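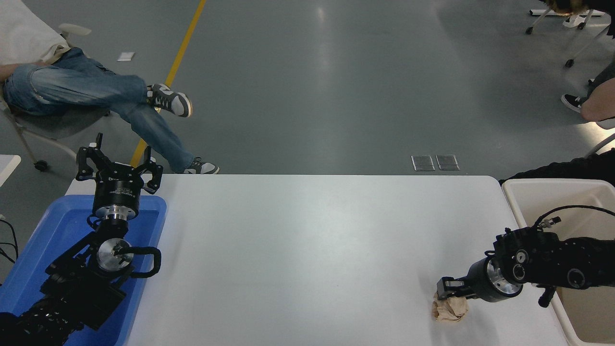 Workroom Order and Paper Recovery Project, Tranent Site
Progress report to the Flavcombe Fund
January 2019
Submitted by Katia Ferraro, Project Lead, Kilum Workspaces

1. Purpose of this report

This report covers the second period of the grant awarded to Kilum Workspaces for improving the order, safety and waste handling of the ground-floor workroom at Tranent. It sets out the work completed, the spending to the end of the period, and the matters on which the Fund's agreement is requested.

2. Work completed

Tables. The mixed benches described in our application have been withdrawn, and the room now works from white rectangular tables. A light surface was chosen so that scraps are easy to see and remove. Under the new routine each table is cleared at the end of every work period, including paper left over from unpacking and wrapping.

Trays and bins. Plastic trays and bins are kept at the tables. The blue trays are assigned to items in use and the beige bins to clean waste paper. Brown paper in usable condition is to be flattened and stacked for packing; crumpled or torn pieces go into the bins. Compliance with this last point remains uneven. Wads of brown paper are still found on tabletops at closing time, and small scraps still reach the floor.

Floor. The gray epoxy floor was cleaned and inspected in November. The yellow lines were retained as painted. Users have been reminded that walkways are to be kept free of chairs, bags and empty cartons. The metal covers of the floor outlets are checked during the weekly walk-through, and two loose screws were replaced.

Seating. The wheeled office chairs remain in the room. Several users asked for a fixed parking place for them, and one is being considered along the north wall -- the decision depends on the position of the shelving described in section 5.

3. Results to date

A total of 977 pounds of clean paper was collected during the period and sent for recycling. Paper kept back for reuse as packing material is not included in this figure and is not weighed.

The closing-time check was carried out in each of the 11 weeks of the period. Tables passed without comment in most weeks. The exceptions fell largely in the weeks with heavy deliveries, when unpacking continued late and the final clearing was left for the following morning. The weekly notes are available to the Fund on request.

Short introductions to the routine were given to 30 regular users of the room. Attendance was better than in the first period, although the evening group has yet to be reached. A further session is planned for them.

4. Spending

Spending on tables, trays, bins and floor cleaning has remained within the approved budget lines. The delivery charge from Bellini, our furniture supplier, was higher than quoted, and the difference was met from Kilum's own funds. No transfer between budget lines is requested for this period. Invoices are attached to the financial return submitted separately.

5. Difficulties and changes

The shelving order was delayed. Bellini withdrew the model specified in the application and has offered a deeper unit at the same price. The deeper unit would narrow the walkway beside the north wall, and we have asked for revised measurements before accepting it. Until the matter is settled, packing paper continues to be stored in cartons, an arrangement we do not regard as satisfactory.

The labels first used on the bins did not adhere well and have been reordered in a heavier grade. Replacement trays will be bought only as existing ones wear out.

6. Next period

The following work is planned:

Introduction session for the evening group
Decision on the shelving and the parking place for chairs
Fitting of new bin labels
Purchase of 5 additional bins for the delivery area
Second inspection of the floor and outlet covers

We request the Fund's agreement to move the shelving milestone into the next period, with no change to the total award. Subject to that agreement, the remaining milestones stand as approved.

Katia Ferraro
Project Lead, Kilum Workspaces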